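03/06/2021

Rain gauge at 7: nothing. Barometer steady. Knee bad on the stairs, fine on the flat.

Spent the morning on the paving question, which has now taken up more of this notebook than the roof did. Parvathi Gounder sent back my draft of the maintenance note with two comments. First, she wants the joint material decided before anyone orders it. Second, she wants me to stop writing "octagon paving" as if that settled the layout. She is right on the second. Regular octagons don't fill a plane. Four of them leave a square hole at each meeting point, so every octagon job is also a square job, and the squares are where the trouble starts. They are small, they carry the same wheel as their neighbors, and they have much less area to spread it over. When one drops it leaves a lip on four sides.

Worked out the ratio again to be sure. For an octagon with side s, area is 4.828 times s squared. The square infill is s squared. One square per octagon in an open field, ignoring edges. So the squares are 17.2 percent of the surface, before joints. At 400 mm across the flats the side comes to 165.7 mm. Had this as 163 in the January pages, a slip in the last step. Corrected there in pencil.

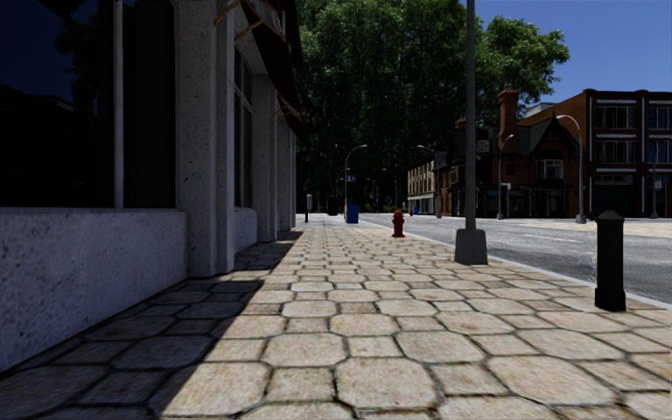
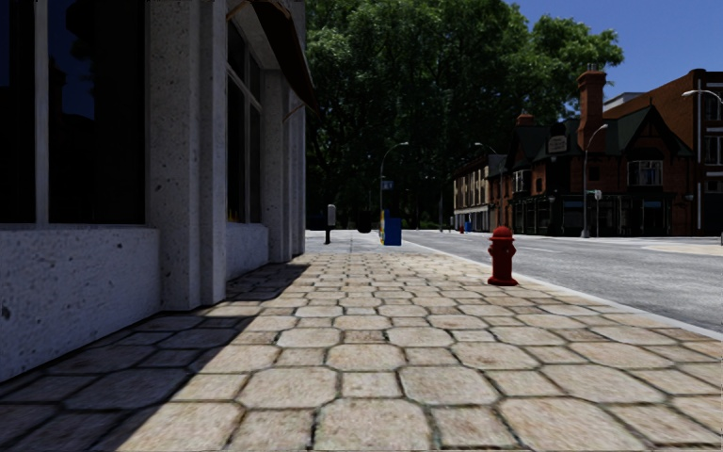 Octagonal slabs beside a pale stone front, part in shade and part in full sun.

Joint material next. Three choices on the table: dry sand, polymeric sand, and a cement mortar. Aravind Rai argues for mortar on the grounds that it looks finished. My objection is the same as last time. Mortar over a sand bed puts a rigid joint on a flexible base, and the crack shows up at the narrow end first. If he wants mortar he needs a concrete slab under it with movement joints cut through, and the depth isn't there without lowering the drain. Polymeric is a fair middle course. It needs a dry day to go in, a clean surface, and a light mist in several passes instead of one soaking. Dry sand is cheapest and has to be topped up, probably every spring.

Rekha Nair rang at 11 about the quote from Lonano. They priced 792 octagons and no squares. I read her the figure from my sheet and she went quiet for a bit, then said she would ask them whether the squares come under a separate line. I expect they just forgot them. Told her not to sign until the quantities for both shapes are in writing, along with the cutting allowance. I have been using 10 percent on straight runs and would go higher at the corner by the steps, where the pattern meets the wall at an angle and nearly every piece has to be cut.

Lunch late. Lentils, the end of the bread.

Afternoon on the bed depth. The old drawing gives 40 mm of bedding sand over the sub-base, and the trial hole by the gate showed 55 at one end and 25 at the other. That is enough to explain the dip without blaming tree roots, though Divya Pai still blames the roots and may have a point farther down where we haven't dug. Sand should be an even thickness. If the base underneath is wavy and the sand is used to make up the difference, the thick places settle more and the surface ends up copying the base. Fix the base first. Wrote this in capitals on the sheet for the contractor and then rewrote it in ordinary letters.

Fall is one in 60 away from the wall, which I am keeping. On a rough-faced slab I would not go flatter. Checked the long level against itself by turning it end for end on the kitchen counter and got the same reading both ways, so the level is fine and the counter is out.

Clémence Bouvier lent me her copy of the Okumance paving handbook. Chapter 13 covers edge restraint and is better than I expected, with a decent table of haunch sizes. It says very little about half-octagons at the edge. The choice is between cutting whole units down the middle or buying edge pieces made for it. Cut halves have one clean face and one sawn face and the sawn face weathers to a different color. Made pieces cost more. Leaning to made pieces on the long side and cut ones behind the planter, where they will be covered by June if the thyme takes.

To do tomorrow. Ring Brarumel about washed sharp sand, and ask for the grading sheet this time. Send Parvathi the corrected side length. Find the other knee pad. Reply to Aravind about the mortar, after breakfast, not before.

Barometer down slightly at 9. Watered the beans. Bed.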